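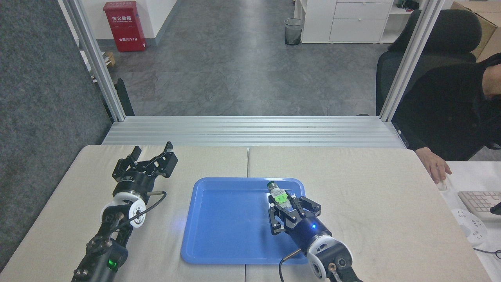
Skonthorpe Wanderer

I'd been meaning to get to the Hostska mill open day for years, and this time I finally got the Monday off, so out the door I went at seven in the morning with a thermos and a bag of rolls. The mill sits at the bottom of the hill in Skonthorpe, past the bakery, and if you come by bus you get off one stop too late and walk back along the creek. I didn't mind. The creek path has a nice smell of wet wool, or maybe I was just in the mood for it!

Tickets are free but you need a sticker, and the sticker line was long. While I waited I read the whole history board by the gate. Hostska started with 2 looms and a dye shed that burned down. They make blankets now, plus a thick upholstery cloth they sell under the name Grakix (I have a Grakix footstool at home and the cat has not been able to ruin it, which is more than I can say for the couch).

The carding room was my favorite. It is loud, so they hand out foam earplugs, and the guide shouts anyway. Raw fleece goes in at one end looking like something you'd pull out of a drain and comes off the far roller as a soft gray sheet. I could have stood there all day. Then spinning, then the weaving shed, where the newer looms are so quick you can't follow the weft at all. There's an old one in the corner they run by hand for visitors, and I got five rows in before I snapped a thread. The kid after me did much better.

Lunch was in the yard. Phan, the noodle place from the market, had a stall, and the broth was great, though I'd skip the dumplings. Get there before noon - the line doubles once the second tour lets out.

The dye house only takes small groups, so I had to come back at three. Worth it. They had a vat of madder going and samples pinned up by year, some faded to a sort of tea color that I liked better than the fresh ones. One batch fills 900 liters, and they dump it if the shade is off.

The shop was my downfall. Full-size blankets are 280, so no, but the seconds bin had a moss green throw with a crooked hem and I carried it home on my lap on the bus. Next time I'm bringing a bigger bag and better shoes, the cobbles in that yard are murder.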